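Speaker notes – moisture movement in edge-glued panels
Senari joinery day, Monday, second session

Slide 1. Title
Wait for the doors. Say that questions are taken at the end and that the handout has the tables.

Slide 2. Why panels move
Wood takes up and gives off water until it matches the air. Movement along the grain is small enough to ignore in furniture. Movement across the grain is what splits table tops. Tangential is greater than radial – point to the end-grain drawing.

Slide 3. The two stores
Same boards, same glue, kept in the Clestura store (heated) and the Valtau store (unheated). 124 panels in all. Width taken at both ends and the middle with the same calliper. Do not go through the method in full, it is in the handout.

Slide 4. Panels 1405 and 1406
Cut from neighbouring boards, one sent to each store. 1405 stayed flat. 1406 cupped by 2 mm by May. Pause here. Someone will ask about the finish: both were oiled on one face only, which was a mistake and is stated as such in the handout.

Slide 5. Ring direction
The old rule is to alternate the rings, heart side up, heart side down. Alternating gives a shallow ripple; keeping them the same way gives one long curve. A long curve can be pulled flat by battens with slotted screw holes. A ripple cannot, short of planing. Mention the Zaidi benches if time allows.

Slide 6. Glue lines
A sound joint is stronger than the wood beside it. Failures start at the ends, where the boards dry first. Spring joints help – leave a slight hollow in the middle of each edge and let one clamp close it.

Slide 7. Reading the face 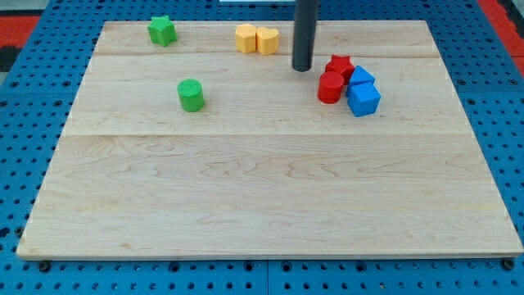
Maple, planks joined edge to edge. Note the seams and the wavy grain.

Figured grain is hard to plane near a joint. Advise a scraper or a high cutting angle. Grain direction should be matched before glue-up, even at the cost of colour match.

Slide 8. Storage
Stickers between panels, same thickness throughout. Never lay a fresh panel flat on a bench overnight with one face covered. Stand it on edge.

Slide 9. Questions
Leave slide 4 ready to bring back up. Hand round the offcuts from 1406.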